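# Jernen 작업실 갤러리: 로봇한테 부품 집는 법 가르치기

Jernen 작업실에 다닌 지도 꽤 됐는데 이제야 페이지를 하나 만드네요. 요즘 저는 컴퓨터 부품을 꽂고 빼는 동작을 로봇한테 가르치는 중이에요. 팔을 직접 잡고 끌어서 가르치기도 하고, 옆 책상에서 원격으로 몰기도 하고요.

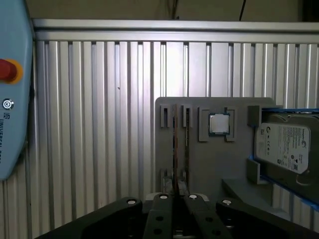 처음엔 당연히 손으로 끄는 쪽이 쉬울 줄 알았어요. 프리드라이브로 놓고 손목 쪽을 잡아서 슥 밀면 되니까! 그런데 마지막 몇 밀리미터에서 제 손이 자꾸 떨리더라고요. 커피를 줄여 봤는데 별로 달라지지 않았고(억울해요), 결국 큰 이동은 손으로 끌어 주고 부품 앞에서부터는 원격 조종으로 넘기는 방식에 정착했습니다. 원격 쪽은 Punance라고, 저희끼리 붙인 이름의 조종 프로그램을 써요. 손잡이를 많이 움직여도 그리퍼는 아주 조금만 움직이게 비율을 줄여 놓을 수 있어서 저 같은 사람한테는 구세주예요.

**램 두 개**

회색 3D 프린팅 판 왼쪽에 램이 세로로 서 있는데, 정면에서 보면 얇은 옆날만 보여서 거리 감 잡기가 정말 어려워요. 저는 위아래 클립을 기준으로 삼고 내려갑니다. 손가락 사이에 기판이 똑바로 들어오면 그때부터는 숨 참고 천천히, 아주 천천히요. 비스듬히 물면 뺄 때 클립에 걸려서 그 시연은 그냥 버려야 해요. 제일 많이 버린 게 이 동작이고 제일 정든 것도 이 동작이네요.

**CPU 자리**

램 오른쪽 위, 양옆으로 턱이 올라온 홀더에 CPU가 앉아 있어요. 은색 뚜껑이 반짝반짝해서 예쁘긴 한데, 손목 카메라 화면만 보고 조종하면 조명이 비칠 때마다 가장자리가 헷갈려요. Shanthi Kumarasinghe 님이 화면을 오래 들여다보지 말고 홀더 턱을 먼저 보라고 알려 주셨는데, 그 뒤로 확실히 편해졌어요. 손가락을 너무 넓게 벌리고 들어가는 버릇도 그때 같이 고쳤고요.

**하드디스크**

맨 오른쪽은 3.5인치 하드예요. 위아래에 파란 레일이 있고 흰 Seagate 라벨이 큼직하게 붙어 있어서 찾기는 제일 쉬워요. 대신 무게가 있으니까 잡고 나서 바로 당기면 안 되고, 한 번 멈췄다가 힘이 제대로 걸렸는지 보고 움직입니다. 저는 이 멈춤을 자꾸 빼먹어서 Garba Ogbonna 님한테 몇 번이나 잔소리를 들었어요. 사람은 멈추는 이유를 아니까 대충 넘어가도, 로봇은 제가 보여 준 그대로 배운다고요. 맞는 말이라 할 말이 없었어요 ㅎㅎ

**그리퍼 손가락**

검은색 평행 그리퍼인데, 손가락에 작고 동그란 구멍이 나 있어요. 부품마다 여는 폭을 다르게 잡아 두고 쓰는데, 저는 램 폭 그대로 하드 앞까지 간 적이 있습니다. 그날은 웃음이 나서 기록을 중간에 끊었어요. 지금은 부품 바꿀 때마다 입으로 "폭!" 하고 외쳐요. 옆 사람은 깜짝 놀라지만 효과는 좋아요.

**펜던트는 손 닿는 데에**

하늘색 UR 티치 펜던트는 늘 왼쪽에 세워 두고, 빨간 비상정지 버튼 앞에는 아무것도 안 놔요. 컵도 안 되고 휴대폰도 안 돼요. 원격으로 몰 때도 한 명은 꼭 펜던트 옆에 있기로 했고, 그 사람이 자리를 뜨면 조종하던 사람도 손을 놓습니다. 심심한 역할이라 돌아가면서 하는데, 가만히 남이 모는 걸 보고 있으면 배우는 게 꽤 많아요. 저는 Garba 님이 방향 트는 타이밍을 거의 다 훔쳐 왔어요.

**얼마나 모았냐면**

목표는 시연 500개예요! 한 번 앉으면 40개쯤 거뜬하겠지 했던 건 제 착각이었고, 15개 하고 쉬는 게 저한테 맞아요. 더 하면 동작이 눈에 띄게 거칠어지고, 나중에 다시 돌려 보면 어디서부터 지쳤는지 다 보이거든요. 버리는 기록도 지우지 않고 따로 모아 둡니다. 어디서 각도가 틀어졌는지 보면 다음 날 연습할 게 바로 나와요.

저장할 때는 부품 이름, 손으로 끌었는지 원격이었는지, 조종한 사람 이니셜을 꼭 적어요. 초반에 제가 이걸 안 적어서 누가 한 건지 모르는 기록이 한 뭉치 생겼고, 셋이 나란히 앉아서 "이 덜덜 떠는 건 너지?" 하면서 주인을 찾았습니다. 대부분 저였어요.

다음엔 반대로 빈 홀더에 램을 꽂아 넣는 동작을 해 볼 거예요. 빼는 것보다 훨씬 까다롭다고 해서 벌써 어깨에 힘이 들어가네요. 12월 안에 첫 기록을 남기는 게 목표고, 원격 손잡이 한번 잡아 보고 싶은 분은 오후 2시 이후에 작업실로 오세요. 펜던트 옆자리부터 시켜 드릴게요!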